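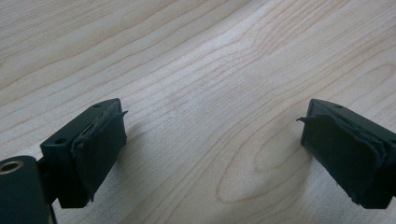 Flostano hand grippers, pads starting to come apart on both fingers

OK thread. People keep asking me if the Flostano kit is worth it so I'm going to type this fast on my lunch and you get what you get

Background for anyone new: Flostano is the handheld two-gripper kit from Fullerach. You hold one in each hand, do the task, it records, you train on it later. We bought 2 kits in January. Paid full price. No discount, no free unit, Fullerach doesn't know I'm writing this

Price is 2,000 a kit. That gets you the pair, the cables, a case, and one year of their software. Does NOT get you spare pads. Remember that, it comes back

Start with the pads because it's what I'm mad about. It's a rubber face on each finger. Layers are coming apart, edges all ragged, and there's a little flap sticking out at the top corner on each side. Flaps point right at each other like they planned it

Does it matter? Depends what you pick up. Big stuff, no. Thin stuff, yes, very much. Close on something flat and the loose bit can get there before the real pad does. Then the thing twists and you redo the take

And your policy learns from that. So now you have a model that's good at using a torn pad. Put a fresh pad on the arm and it's a different hand

I wrote to support about it on a Monday. Got a reply the same afternoon, polite, from a person. They said pads are "a consumable." Fine! Sell me consumables then. Spares were out of stock when I asked and no date given

We're gluing. Contact glue, thin coat, clamp overnight. Trim the flap with nail scissors, don't pull it, pulling takes more of the sheet with it. Guess how I know

Now the good parts, there are a lot of them

Weight. I was sure this would be the problem and it isn't. The handle is a plain fist grip, your wrist stays mostly straight. I did a whole afternoon on lids and bins and my forearms were fine the next day. The kit we had before (won't name it) I could do maybe an hour 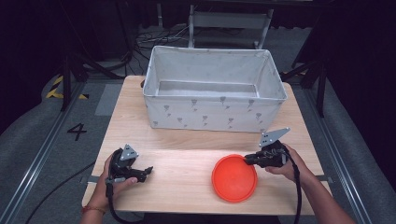 Lids are a good test btw. Round, shiny, low to the table, nothing obvious to grab. You have to come at the rim from the side and both hands need to agree. If a kit can't do lids I don't want to hear about its cups

Our best day so far was 117 takes. 96 were usable after review. That's two people swapping off, one table, one task. For us that's really good, I'd been planning on way less

What killed the other takes, from my notes: tracking dropped out, operator forgot to start from the open position, slip on the rim, and one phone call. Phone call was me

Tracking. It's solid as long as you keep the thing pointed sanely. Roll your wrist hard inward and it loses itself, and the app only tells you AFTER the take. Please Fullerach just make it beep. A beep. One beep

(someone's going to reply that there's a beep in settings. there's a beep for low battery on the case. not the same)

Cables. Ugh. Two grippers, two cables, and they want to hook on the table corner every single time. You learn to flick them behind you. New people don't, so new people get yanked mid take and you can see it in the data, a tiny jerk right before contact

There's supposed to be a cordless version coming. I've heard that before from other companies so I'm reviewing the one with cables

Fix that kind of works: route each cable down past your own forearm on the outside, leave more slack than you think. Don't tape them to the table, we tried it and you just move the yank somewhere else

Nii Fiadzo runs most of our sessions and he had one complaint I wouldn't have thought of. The open position. There's no click or stop you can feel so everybody's "open" is a bit different. He has people open all the way over bare table before each take and hold a second. Boring but it cleaned up our starts a lot

He also wants the finger opening shown live on screen. Right now you get it in the log file. Who's reading a log file with both hands full

Software. The app (it's called Aguiar for some reason??) is ok. Install took ten minutes. Calibration is a wizard, next next next, easy. Export is slow. Like go make a sandwich slow. And if you rename a session while it's exporting it starts over and doesn't say so

The file format is open tho and documented, which I want to give them real credit for. I had our own loader going in an evening. Last vendor wanted a support contract before they'd tell me what the columns were

Also: Aguiar's automatic "bad take" filter. Turn it off. It threw out good slow takes and kept a fast one where the lid slid off the table. Review by eye. It's a pain and I know, do it anyway

OK compared to the Rindton set, bc I know that's the next question. I borrowed one for a week so take this with salt

Rindton: lighter in the hand. Nicer trigger. Pads you can swap with your thumb, no tools, I was so jealous. Tracking was worse for us in the same room and it wanted the lights just so

Rindton's app is also browser only. If your wifi is like our wifi that's the end of that conversation

Flostano feels tougher in the body. We dropped one off the table, connector side down, and it recalibrated fine. Would not want to try that with the Rindton. Would not want to try it again with this one either

So for picking things up out of a bin and putting them back, long days, different people holding it: Flostano. For small fiddly stuff, one careful operator, good lights: prob Rindton

Things I'd ask Fullerach before you pay, in this order. Are spare pads in stock today, like on a shelf. What's the software cost in year two (they told me, then told me a different number, get it in writing). How long are the cables in your box, ours are not the same length between the kits

Oh and ask for the flat wrench. It's supposed to be in the case. One of ours had it, one didn't

Set up tips real quick then I have to go

Plain table. Pale wood has been good for us, dark fingers show up well against it when you go back through the video. Glossy white was awful

Don't wear the gripper out on practice. Let new people practice with the older pads and save your good ones for the real takes. We did it the wrong way round for weeks

Check the pads at the start AND at lunch. Write down which pads were on for which session. We didn't, and now there's a chunk of data where I can't say what the finger surface was like. I'd pay money to have that back

Wipe the pads with a barely damp cloth. No alcohol, the manual says it dries the rubber. Manual says this on page nineteen in a footnote, great place for it

Would I buy it again. Yes, with a bag of spare pads in the same order or no deal. If they can't ship pads I'd wait

Somebody asked about printing your own pads in soft filament. Tried one pair. Too slick on plastic, ok on cardboard. Going to try a rougher pattern this week, will post the file if it's not embarassing

Replies are open, I'll get to them after 6. If you work at Fullerach: pads. beep. thank you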